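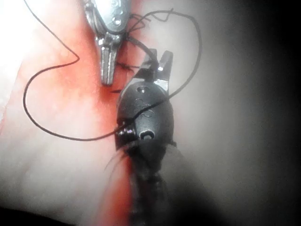
One reader wrote in after the May page to say that comparing needle drivers on foam pads tells you next to nothing, and could we please run the same jaws with real thread tension and a surface that gives. Fair point. So we did.

Dastico bench gallery – jaw comparison, round two
10 August 2019

Quick page, text is short, sorry. Two instruments, same controller, one thread between them. Silver one at the top is the Prullex, black one coming up from below is the Vudside. Both on the Ansari controller with the stock force limits, nothing tuned per tool. Longer write up when somebody gets time.

Prullex and Vudside close together on either side of a stitch. Prullex jaws closed or near enough, Vudside open. Thread looped wide around the pair of them.

Thread caught at the silver jaws, small cluster near the pivot. Worth a look if you're picking a tool for knot work, the pivot area matters more than the tip shape.

Vudside again – thread over one jaw and in by the little metal pin on the side of the head. We have a page of notes on that pin. Short version, file it or cover it.

What we ran

Grip cycles on the bench first, 2000 per tool, dry, no thread. Both passed. Prullex got a bit stiffer toward the end, Vudside didn't change that we could measure.

Then thread. 15 throws each, same operator, same loop size as near as we could set it. Prullex dropped the thread twice. Vudside never dropped it but snagged on four, and a snag costs you more time then a drop does.

Then handoffs, silver to black and back. 13 clean ones before the first bad one, which was a controller timeout and not the jaws at all. Restarted, didn't count it against either.

Grip

Prullex is the smoother hold. Tips are blunt with light grooves and they let go when told to. Slides a little on thin suture if you pull at an angle.

Vudside bites harder. Good for pulling, not so good when you want to let the thread run. The angle on those jaws takes getting used to, two of us kept closing early.

Controller

Ansari logged 1271 force samples over the limit for the whole set, nearly all during pulls with the Vudside. Could be the jaws, could be our limit is just too low for that tool. Will rerun with the limit raised and see.

Lag was fine. Wrist roll on the Prullex side overshoots a hair on fast moves, same as in May, same firmware so no surprise.

Camera

Close in, wrist height. Shiny metal throws highlights back at you and the matte head is a lot easier to track. Tracking lost the silver tips five times and the black head once. Glare on the surface doesnt help either. Going to try a lower light setting before we blame the software.

Thread tracking is still bad. A loop that crosses over a dark tool just goes missing where they overlap – thread is black, tool is black, what can you do. Colored thread is on order.

Where we are

For holding and passing, Prullex. For pulling a throw tight, Vudside, with the pin covered. Mixed pair works better than two of the same, at least on this controller.

Next up: same set with the tools swapped left for right, then the higher force limit. Raw logs on request, ask through the contact form and say which tool you want. Comments open below, keep them comming.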